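Notas do orador: cronometragem e penalizações na canoagem slalom
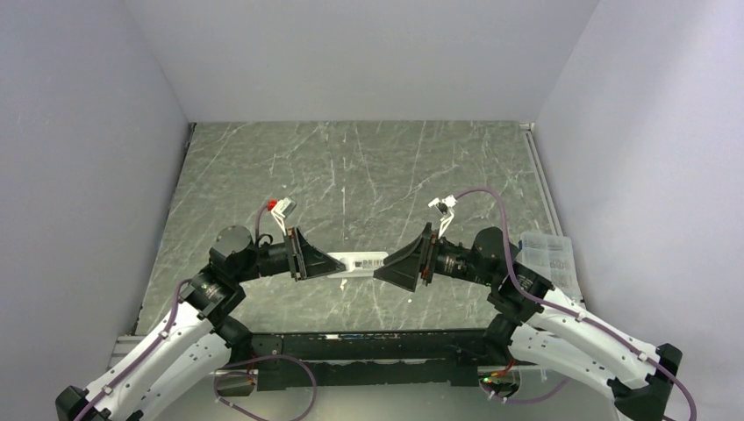

Dois braços robóticos frente a frente sobre um tampo cinzento de padrão marmoreado.

Abrir sem cumprimentos longos. Tenho 20 minutos.

Pergunta à sala: quem já viu uma penalização de 2 segundos decidir uma final? Esperar pelas mãos.

A Plundeo garante que o seu sistema de vídeo deteta qualquer toque numa porta. Qualquer. Li o folheto duas vezes e não encontrei a taxa de erro. Encontrei, isso sim, 1,000 descidas analisadas, sem uma linha sobre o caudal, a luz ou quem validou os resultados.

Mostrar o caso de Drotarano. Foram 56 toques assinalados numa tarde de provas. Os juízes de margem discordaram de boa parte. Quem tinha razão? Não sei, e desconfio de quem diz que sabe. (Pausa. Beber água.)

A Tello vende sensores nas varas. Parece melhor, mas o vento também mexe nas varas. Perguntei como distinguem uma coisa da outra e mandaram-me outro folheto.

Se alguém falar do Tomwood: ainda é um protótipo, não perder tempo.

O que peço aos clubes: antes de comprar, exijam os dados em bruto e uma prova com juízes em paralelo.

Saltar o diapositivo dos custos se já passar das quatro. Perguntas.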